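Wednesday, November 20, 2024

Door-opening policy, wrist camera only. Two-door cabinet, windowed doors, white handles, gridded tabletop.
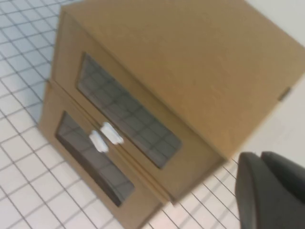
Bülent Yaman asked whether the policy is finding the handles at all or just following the seam, and suggested masking each in turn before we collect anything more.

Ran his test offline on the held-out frames. Metric is predicted grasp point vs. hand label.

- no mask: 392 frames, median error OK
- seam masked: small change
- handles masked: prediction slides onto the window pane, worst at steep tilt

So it does use the handles. Left/right confusion is a separate problem. The handles sit close together either side of the seam, and with motion blur the two peaks in the heatmap merge. 160 of the 392 have merged peaks.

Grid lines in the panes also pull the depth estimate. Tried dropping depth inside the window region, no fix for the merging.

Next: condition on door index, retrain from the 325-demo checkpoint, add synthetic blur. Shutter change needs Nermin's OK, it affects the Grilten runs too. Label script still drops the last frame of each episode.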